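Block Arrangement Set: Frequently Asked Questions
Belleo data collection, Heywood site
Last updated 15 Feb 2023

What is in the set?
The set holds 601 examples of one task, in which the arm copies or completes a pattern of coloured cubes on a white table. Each example has joint positions, gripper opening, and pictures from a fixed camera and a wrist camera.

How is the target area defined?

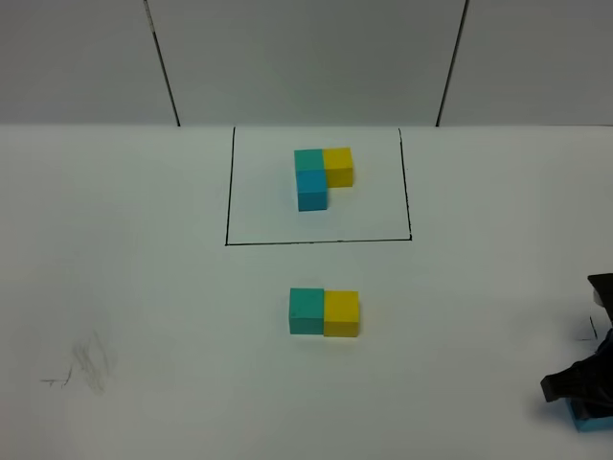 Target patterns are built by the operator before recording starts. The area is drawn on the table in black marker and runs back to the wall. Colours may repeat on both sides of the line: a teal cube and a yellow one can sit touching in front of the rectangle while the L-like pattern inside it uses the same two colours plus a brighter blue. Labels therefore refer to cubes by position and colour together.

Does the wrist camera see the target?
Not always. When a cube is held, it may fill the lower part of the view. We keep these stretches, as the model has the fixed camera as well. 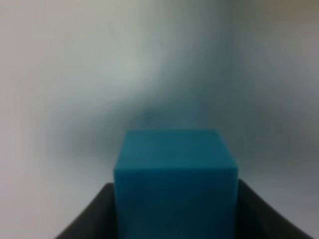
Wrist view with a teal-blue cube between the fingers.

How are examples collected?
An operator drives the arm by hand control using Stemley, our recording tool. Operators work in blocks of 8 examples and then reset the table. Recording stops when the arm is back at its start pose.

Are failed attempts included?
Yes. There are 163, stored in a separate folder and marked with the step at which the attempt was stopped. A missed grasp followed by a good one counts as a success.

What start layouts are used?
Loose cubes are placed singly, in touching pairs, or in a line with a gap.

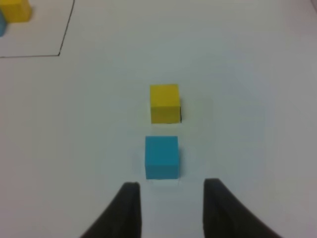
Gaps are varied by eye and are not measured. If you need exact start positions, use the layout files from the Bistska release, which were made with a printed grid.

How many examples are needed for training?
Our baseline used about 300 successes. We have not tested smaller amounts.

Will the set be extended?
A second round is planned for September. File names and label format will stay the same.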